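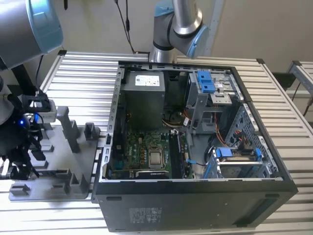 I have had a soft spot for old office computers ever since my uncle let me loose on one with a screwdriver one wet August, and I still think they're the nicest things to learn on. Everything inside is big enough to find and most of it has its own sensible place. With the side panel off and the tower lying down, you get the whole green motherboard in front of you, the processor sitting there all shiny, and those cheerful blue plastic clips over by the drive bay – I do love a coloured clip, it's like being told kindly where to put your fingers. One stick of memory in the two slots, too, so there's room for another if I can find a match in the Salinas box (which has 179 bits in it and no order whatsoever).

Crisóforo Quezada, who taught me most of what I know, always said to put parts away before you go looking for new ones. I was hopeless at this for years. I kept memory in a biscuit tin! Now I'm a great believer in giving each small thing a slot where it can stand up by itself.
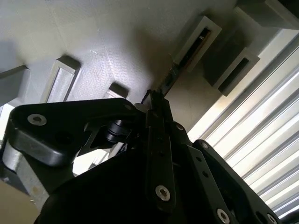 It does slow you down a bit at first, I'll admit, and you have to be in the mood for it. But a stick you can pick up by its edges is so much less bother than one you have to dig for, and I've stopped buying things I already had. I nearly sent off to Kukport for another lot in the autumn before I thought to look. 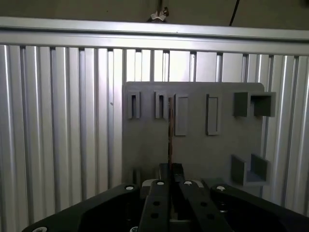
Next on my list is the drawer of cables, which I've been putting off since we moved to Osturley. I'd like to get that sorted before I start on the second tower, and then there's the question of what to put on it once it's all back together. My sister wants it for her recipes, all 275 of them.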